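Greifer, Hemden, Regeln. Ein Zwischenstand

25.10.20

Kurz und schnell, muss gleich weiter. Seit September sitze ich an den Hausregeln fürs Aufnehmen mit dem Handgreifer. Projekt heißt intern Larken, fragt nicht warum. Ziel: 3000 saubere Durchgänge Wäschefalten, und zwar so, dass man sie später auch benutzen kann. Bisher hatten wir 2000, davon flogen 1065 beim Prüfen wieder raus. Ja. Mehr als die Hälfte. Tat weh.

Also Regeln. Erst dachte ich, es gibt bestimmt eine Norm. Gibt es ja für alles. Für Industrieroboter findet man Schutzzäune, Not-Halt, Geschwindigkeiten, Risikobeurteilung, alles da und alles vernünftig. Wie man ein Hemd so anfasst, dass die Aufnahme was taugt? Nichts gefunden. Falls jemand was kennt, bitte in die Kommentare.

Bei uns gilt jetzt, Fassung 3:

Vor dem Start Finger ganz auf. Nicht halb. Halb offen am Anfang heißt Durchgang verwerfen, keine Diskussion.

Tisch frei bis auf das Teil, um das es geht. Keine Tassen, kein Handy, kein Maßband.

Stoff an der Falte greifen, nie am Knopf. Knöpfe rutschen weg, und die Fingerflächen kriegen auf Dauer Macken.

Schrauben an den Fingern vor jedem Block nachziehen. Eine lockere Fingerfläche sieht man in der Aufnahme kaum, in den Daten schon.

Langsam schließen. Wer zuschnappt, macht den Durchgang nochmal.

Karohemd, Greifer, heller Holztisch:
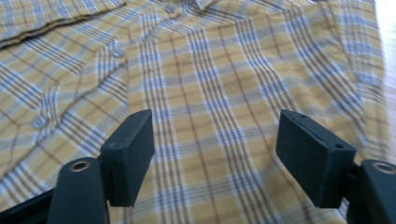
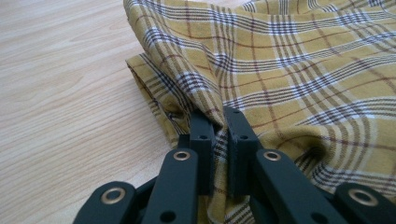
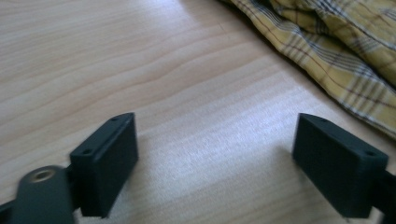 Zum Licht hab ich lange hin und her überlegt. Erste Fassung: "gleichmäßig hell". Klingt gut, hilft keinem. Jeder versteht was anderes drunter. Jetzt steht da: Deckenlicht an, Rollo halb, Lampe nicht verstellen, solange ein Block läuft. Zwischen den Blöcken darf man. Sogar soll man, sonst lernt das Modell am Ende nur unsere eine Lampe auswendig.

Selbe Frage bei den Stoffen. Muster oder einfarbig? Meine Meinung: beides, aber im Protokoll getrennt führen. Karo mag ich, weil man beim Durchsehen sofort merkt, wohin sich der Stoff verzieht. Bei schwarzen T-Shirts sitze ich da und rate. Die Leute von Eltov sehen das anders, die wollen erstmal nur einfarbig, damit es vergleichbar bleibt. Kann man so machen. Ich würds nicht.

Dann das leidige Thema Abbruch. Früher hat jeder nach Gefühl abgebrochen, der eine beim ersten Verrutschen, der andere gar nicht. Jetzt: Verrutscht der Stoff, darf man einmal nachgreifen und das zählt noch als gültig. Zweites Mal nachgreifen, Durchgang wird markiert, aber behalten. Drittes Mal Ende. Markierte Durchgänge nicht löschen!! Steht fett auf dem Zettel, wird trotzdem gelöscht. Ich will die Fehlversuche haben, die sind zum Lernen genauso was wert.

Und Pausen. Nach dreißig Minuten wird gewechselt. Das Handgelenk macht das sonst nicht mit, und die Bewegungen werden schludrig lange bevor man es selber merkt. Arbeitsschutz halt, gehört genauso in die Regeln wie der Rest und wird am liebsten vergessen. Bei mir auch, ich hab letzte Woche zwei Stunden am Stück gemacht und konnte abends kein Glas aufdrehen.

Was noch fehlt:

– Benennung der Dateien. Aktuell macht das jeder wie er will. Katastrophe.
– Wer prüft? Der, der aufgenommen hat, jedenfalls nicht.
– Kalibrierung. Einmal am Tag oder einmal pro Block? Bin für Block, gibt Gemecker.
– Was passiert, wenn der Greifer runterfällt. Bisher: aufheben und weitermachen. Das geht nciht, da muss mindestens neu kalibriert werden.

Der Zettel hängt laminiert neben dem Tisch, eine Seite. Die erste Fassung hatte sechs und die hat kein Mensch gelesen, ich am Ende selber nicht mehr. Wer die Vorlage haben will, einfach melden, schick ich als Textdatei rum. Fassung 4 kommt wenn die Dateinamen geklärt sind, also vermutlich nicht so bald.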